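Kurnness Community Craft and Lunch Club
Minutes of the June planning meeting, held in the back room at Pekville Hall

Chair: Flora Gourlay
Minutes: Fraser Leckie
Apologies: received from the Stusden members, who were sharing a lift and had no car.

Previous minutes
Read and agreed, with one correction. The outing to Rankin was in the afternoon, so the packed lunches were teas.

Summer table day
Flora opened with the good news that we have the hall for the whole of the table day, from 10 in the morning until 3. Everyone was delighted. Last year we had to clear up while people were still gluing, and this time there will be a proper stretch for making things, a sit-down lunch and then more making! Fraser has had 80 leaflets printed and they look lovely, very cheerful. Half will go to Stusden and the rest will be shared between the library and the shops in Pekville.

There was a long and happy talk about what to make. Paper bunting won easily, with pressed-flower cards second. Flora will bring her own flower press and would welcome any pansies going spare.
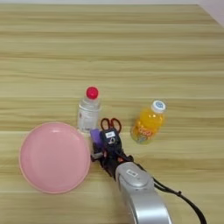

Setting the tables took up the next part of the meeting, and we got a lot settled. Last summer the craft things were all in one box at the far end and there was a queue for it the whole morning. It was agreed that each table will have its own kit put out before the doors open, and that the kit will be kept small so people have room to spread their paper. Fraser said the pink plate is a great size for beads and buttons, and the raised rim should stop them rolling off on to the floor. Everybody liked this. The red-handled scissors were also praised as easy to spot among the scraps – we lost a pair in the recycling last year – and Flora would like more in bright colours if anyone sees them at a fair price. Orange juice will be offered with lunch, and drinks are to be moved off the tables before the paper comes out again.

Action: Fraser to price up scissors. Flora to ask members for spare plastic plates.

Lunch
Soup and rolls again, by popular demand. The lentil went first last time, so there will be two pots of lentil and one of tomato. Offers of cake to Flora, please. She already has a lemon drizzle and a gingerbread promised and is thrilled with both.

Funds
The raffle did us proud and the hall deposit is paid. Agreed to keep the entry charge at £2, with children free.

Any other business
The Rankin knitters have asked if they can join us for the afternoon. A very warm yes from all present – they were such good company on the outing. Fraser to write back.

The urn is still dripping. Carried over.

Next meeting: same room, 5 o'clock start, please bring a mug.

Kurnness Community Craft and Lunch Club | Contact us | Back to top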